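Household Cleaning Products and Septic Systems: Notes on Our First Year at Camow

The property at Camow is not connected to the municipal sewer. Waste water from the kitchen, laundry and single bathroom is directed to a septic tank installed by Panagiotou, and the system depends on a stable bacterial population. It was therefore necessary to review every cleaning product brought over from the previous residence in Fondow.

Chlorine bleach was withdrawn first. The remaining half bottle was taken to the municipal depot, 66 kilometres away, together with two tins of old paint. Antibacterial hand soap followed in August. White vinegar, bicarbonate of soda and a plain unscented dish liquid now cover most requirements, and the total outlay for the year came to $70.

Spray bottle and toilet brush.
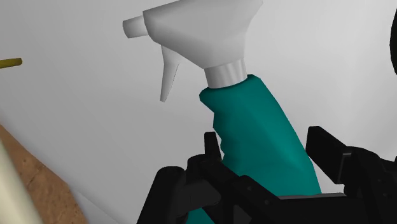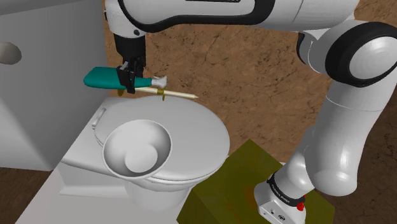
Laundry proved the more difficult matter. Powdered detergents may contain fillers that settle in the tank, and the labelling is seldom helpful on this point. A liquid sold under the Prollora name was adopted after a short trial. Loads are now spread across the week — a practice the installer recommended — so that the drain field is not saturated in a single morning.

The tank was pumped in the spring at a cost of $318. The contractor considered the sludge layer acceptable and advised that the outlet filter be rinsed every six months. A further entry will address the drain field and the question of the neighbouring willows, whose roots have begun to approach the second trench.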